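Course Notes, Unit 2: Action Chunks and Replanning
Zellska Robotics Lab, January 6, 2022

The task for this unit is moving mugs from a tray to coasters with two arms. The policy reads all camera views and outputs a chunk of 43 joint targets per arm.
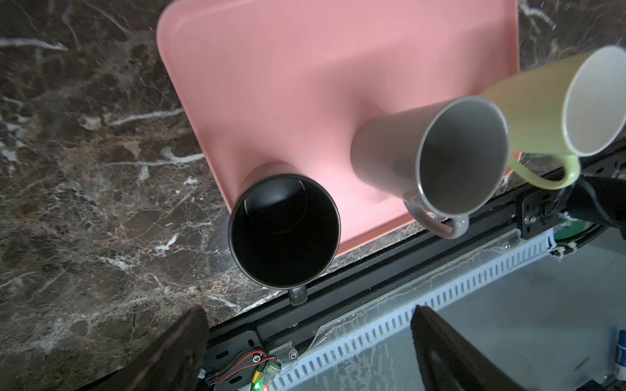 The controller does not have to run the whole chunk. In the Teleck stack the setting is called replan_after. A low value reacts faster but can make the arm jitter where two chunks meet. Blend the overlap before sending targets.

Both arms share one clock. If one arm's targets arrive late, hold both.

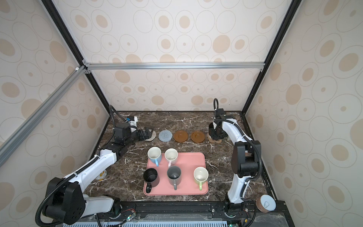
Fixed view: five mugs on the tray, coasters along the back edge.

Check these before you train:

1. Timestamps. Drop any episode where the wrist and fixed views drift apart.

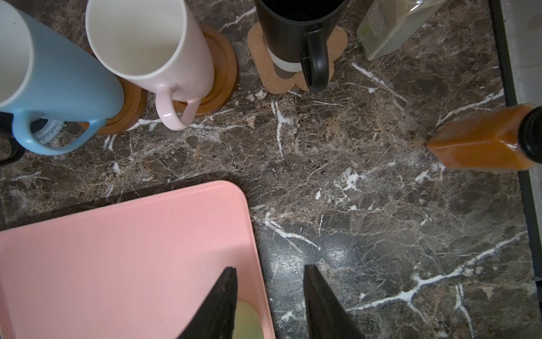 2. Gripper values. Scale them to the same range on both arms.

3. Episode count. The Polirby set has 1000 episodes. Hold out 107 for validation and split by episode, never by image.
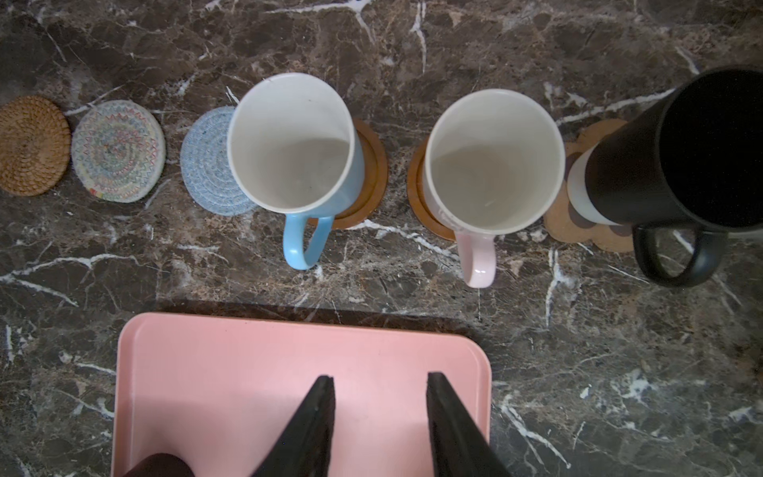 Place targets are learned from the images, so there is no coaster detector in the pipeline. The policy has to cope with partial cover. The light blue rope coaster is partly tucked beneath the mug next to it, and the wooden ones show only at the edges of the mugs standing on them. Train with random crops so the policy does not depend on seeing a full outline.

Reading: Ibarra control notes, section 2.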